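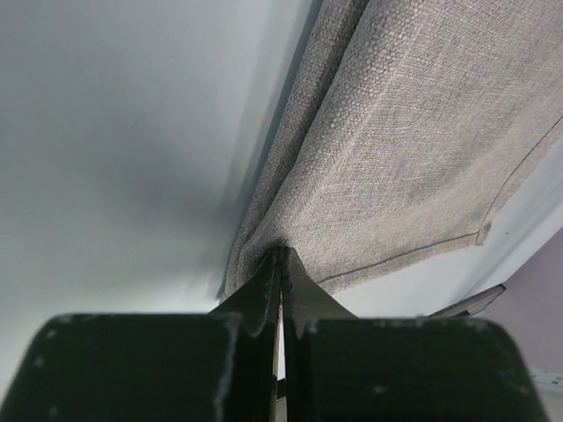

News > Press releases > Homeware

Mindon adds woven table cloths to its kitchen range

Household textiles firm Mindon will sell a new line of woven cloths for tables and worktops from November. The range, named Galindo, comes in 6 colours and two sizes and will be stocked in 231 shops.

"People asked us for a plain cloth that folds small and washes well," said Mackenzie Grewal, head of product. Trade orders are open now through Brunello Bassi at the sales office.

Filed under: Table linen, New ranges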